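The Small Rules

Hand-held grippers are turning up in more labs than ever. The rulebook for using them is still mostly taped to a wall somewhere.

December 22, 2020

Ask for the standard on collecting demonstrations by hand and you get a shrug. Robot arms in factories have standards. Cages, stop buttons, speed limits, binders of it. A person at a table with a gripper in each hand? Not much. A page of house rules if you're lucky.

Prenditz has four pages. I read them on the train up, then watched them get used, or mostly used, for the better part of a morning. Stokel, who supply the grippers, have a version of their own, shorter and stricter. The two don't agree on everything and that is sort of the story.

Start with the table. Plain cover, one color, nothing on it that isn't in the task. The Prenditz sheet says this twice, once in capitals. Objects get set down, hands go back to the start position, then recording. The fingers start open. Not half open. Open.

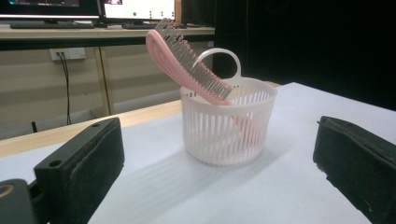
Gripper fingers wide, comb in the basket, at table height.

The task when I sat down was hair things and a small basket. Pick up, put in, take out. It sounds like nothing. Written down as a procedure it runs to most of a page, becuase every loose word in it turns into a bad recording later. "Near the basket" was struck in April and replaced with a distance. "Gently" went too. Nobody could agree what gently was.

Light-colored plastic is on the Stokel list of materials to go slow with. See-through sides are hard on cameras, they say, and thin handles are worse. Prenditz lets them in but wants a separate label on every take. Of 1394 takes logged for the basket tasks this year, 422 carry it. The label is two letters long and people still forget it. A check at the end of each batch catches most of those, not all.

Then hands. This is where the two documents really part ways. Stokel wants the idle hand still and away from the work. Prenditz wants it up and ready, jaws open, the way a second arm would wait. Both have reasons. Both think the other lot are asking for trouble. I heard the argument for each over the same bad coffee and came away convinced both times.
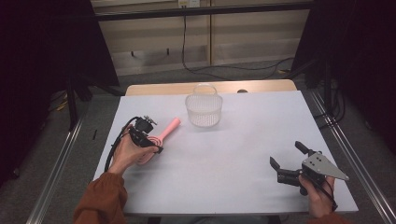
What goes in the log

Task name. Which hand. Which object, by its list name and no nicknames. Gripper numbers, left and right, seperately. Anything dropped. Anything touched by a bare finger, which ends the take. No fixing it afterwards, no "it was only a nudge." Delete or flag, and the sheet prefers flag.

The flagging rule came out of a mess. An early set at Quansah, 1007 takes, had its failures cleaned out by someone tidy. Looked wonderful. Nothing in it showed a miss, so anyone wanting to study misses had to start again. Now a drop stays in, marked as a drop. Best rule on the sheet if you ask me.

Breaks are in there too, down on page three where you might not get to them. Up to 53 takes, then stop, put the grippers down, shake out your wrists. A hand tool with a motor body and a cable gets heavy. Stokel's version has no number at all, just "as needed," and as needed is how people end up with sore thumbs. Put a number in. Any number beats none.

Cables next. One line each in both documents: back along the wrist, never across the table. Floor cables get less attention than they should. If I were writing the thing I would put trip hazards on page one and object labels on page two, and I would get told off for it. 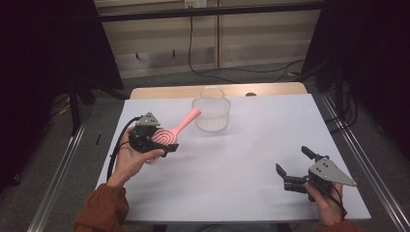
Brush in the left gripper, right gripper open. Which of the two rulebooks the right hand should follow is still under discussion.

Will there be one common standard? Vadton has a draft going around, comments open until April. It borrows the drop rule and the break rule, ducks the idle hand question completely and spends two pages on file names. File names matter. Two pages though.

Small places can't wait for it anyway. The advice I kept hearing was dull and probably right. Write down what you already do, date it, keep the old versions. Have someone who didn't write it try to follow it with no help. Watch where they stop and look up. Fix those lines first.

Prenditz does that last bit with every new starter. The current sheet is version nine, and there was pencil all over the copy I got.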